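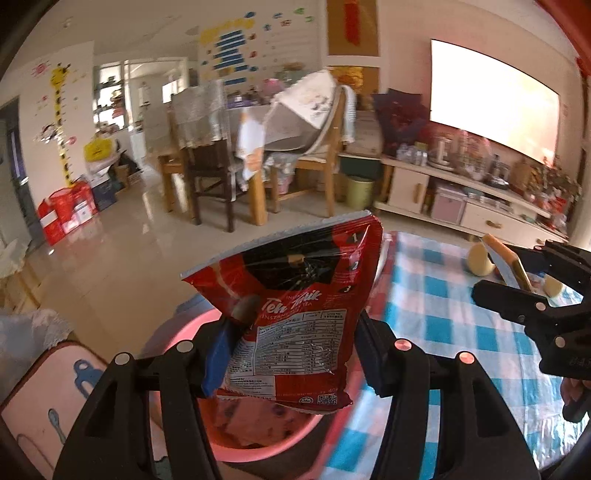 *Instant teh tarik, red sachet, steps printed down the side.*

Thu 13 May

I've been going through the drinks shelf this week. The teh tarik came in a mixed order from Turutano, along with two bags of Achari crackers and some soup I haven't tried yet.

I make it in the big mug with about 300 ml of hot water, then pour it back and forth with a second mug until there's some foam. It's sweet, so I skip the sugar.

There are 8 sachets left. I'm keeping two for work and the rest are going in the tin by the kettle. The soup is next, probably on the weekend.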